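January 5, 2022

Up too early again, couldn't sleep. Training plan is on the fridge now so it's official – the Promholm half in July. Osaze Balogun talked me into it over New Year's and I said yes before I'd thought about it. He's done it 3 times. I have done it zero times and I get winded on the Sudley hill with groceries.

Ran 50 minutes this morning, slow, out past the Movulstead turnoff and back. Wind in my face both ways somehow. Left knee ok. Toes not ok.

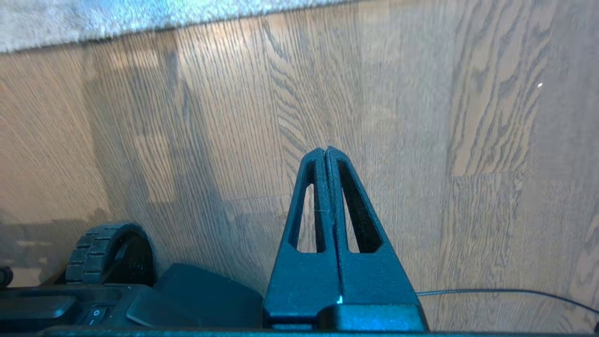 Wood floor, Wednesday-ish mood.

Need new shoes, the old ones are done. Ranjbar had a pair marked down but only in a half size too small and I almost bought them anyway, which is how I got the bad toes in teh first place.

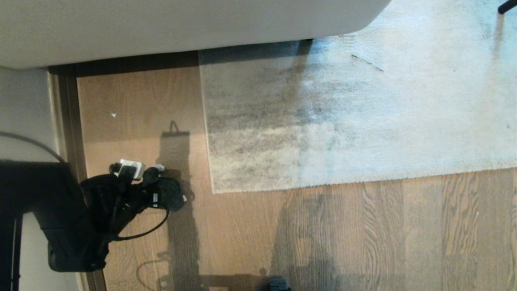 Stretching is the part I skip. Osaze says 50 calf raises a night, no excuses. Did them holding on to the door and felt stupid. Then lay down for the hip ones and got a good look at the rug, which has a big dark gray smudge across it. Added to the list. Anyway hips are tight as anything, left worse then right.

Food – too much bread, not enough water. Looked it up and I ate 2,737 calories yesterday if you count the pie. I'm counting the pie.
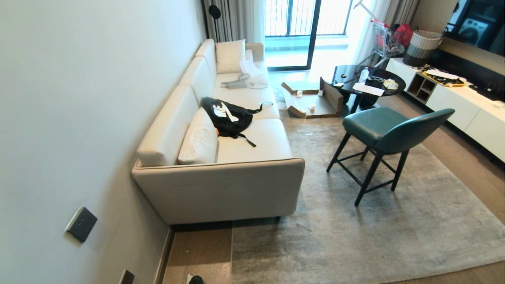
Tomorrow is rest, then hills. Text Osaze re: the long run, he wants to start in the dark and I don't own a light. Call Mom. Bed by ten.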